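Selling at the Ancombe craft market, is it worth it?

wonky_kiln
Joined: February
I've been offered a pitch at Ancombe for the winter run. Seven dates, 200 up front, and you bring your own table. I make small bowls and plates, mostly tableware. Has anyone here done it?

pramagirl
Did it last year. Took 1,515 over the whole run, before materials and petrol. Bowls sold, plates hardly moved. People buy one bowl as a present. They don't buy one plate.

Slanina
I'd disagree with that. Plates did fine for me, but I priced them in pairs. Single plates at full price will sit there all day.
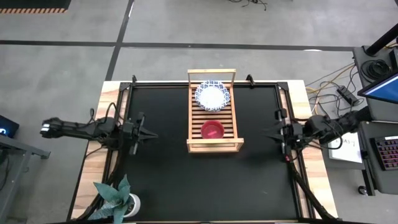
The other thing is height. If everything is flat on the cloth, people walk past. Get something at the back raised up and put your prices where they can be read without picking anything up.

pramagirl
I had pairs too. Didn't help. Might depend which end of the hall you get.

R. Kubíček
The door end is cold and busy, the far end is warm and dead. Ask before you pay. Wonimmont costs more but they let you choose your pitch.

wonky_kiln
Wonimmont wanted 2,000 for the season, so no. I'll ask about the door end. Do they take card payments or do I need my own reader?

Slanina
Your own reader, and bring change. The signal in there is poor.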